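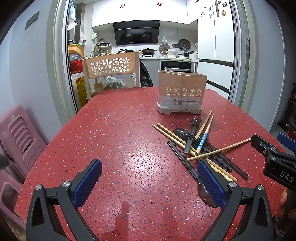 Buscar en el blog Buscar

Mi primer mes con el kéfir de leche

Hace más de un mes que tengo kéfir en la cocina y ya me han preguntado tres personas cómo lo hago, así que lo escribo todo junto. Aprendí el español de adulta y pido perdón si alguna palabra de cocina no es la correcta.

Los gránulos me los regaló Kevin McGrath, mi vecino de arriba, en un bote de mermelada con un poco de leche. Me dijo que los suyos vienen de una señora de Tuditz que los cuida desde hace muchos años. Yo antes compraba el kéfir de la marca Vumum, que me gustaba bastante, pero lleva azúcar añadido y yo intento tomar menos azúcar desde la primavera.

Mi método es este. Pongo 30 gramos de gránulos en un bote de cristal limpio y añado 800 mililitros de leche entera. Cubro el bote con una tela y una goma, y lo dejo en el armario, lejos de la ventana. En julio, con el calor, bastan unas 16 horas. Cuando la cocina está más fresca espero un día completo. Después lo cuelo con un colador de plástico y lo guardo en la nevera.

La primera semana me salió muy ácido y con mucho suero separado. Pensé que los gránulos estaban enfermos, pero Kevin me explicó que simplemente lo dejaba demasiado tiempo. También probé con leche desnatada y el resultado fue líquido y un poco triste. Con la leche de la granja Rocha queda espeso, casi como un yogur para beber.

¿Cómo lo tomo? Por la mañana, un vaso antes del café. A veces le pongo medio plátano aplastado y canela, y entonces no echo de menos la miel. También lo uso en la masa de las tortitas en lugar de la leche, y para una salsa con pepino, ajo y eneldo que acompaña muy bien a las patatas cocidas.

No voy a escribir que el kéfir cura cosas. Yo noto el estómago más tranquilo, pero en el mismo mes he dejado también las galletas de la tarde, y no puedo saber cuál de los dos cambios es el responsable. Si alguien toma medicinas o tiene las defensas bajas, es mejor que pregunte primero a su médico.

Los gránulos crecen mucho. Ahora peso 40 gramos más que al principio (los gránulos, no yo) y tengo que repartirlos. Si alguien vive cerca de Worholm y quiere una cucharada, puede dejar un comentario y quedamos. Hay que traer el bote.

La próxima vez quiero probar la segunda fermentación con piel de limón.

Compartido 616 veces
12 comentarios

Entradas recientes
Pan de centeno sin prisa
Sopa fría de remolacha
Qué hago con el suero del queso
Avena remojada: dulce o salada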